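**Triswood drawer organizer, 5 slots, December 2023**

I bought the Triswood in October to replace a plastic tray that had cracked in 7 places. It slides in snugly and smells nice – for a drawer. The knife slot is generous, the fork slot is fine, and the fifth slot is too narrow for anything I own except chopsticks, which I don't own.

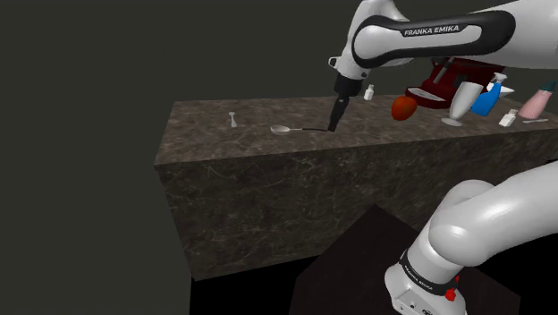 My one real complaint is the length of the slots. Teaspoons rattle about, but anything with a long, slender handle, like the silver spoon lying on the marble-look counter, has to go in at a slant. Mine sulk there like commuters. Four stars, minus one for the chopsticks.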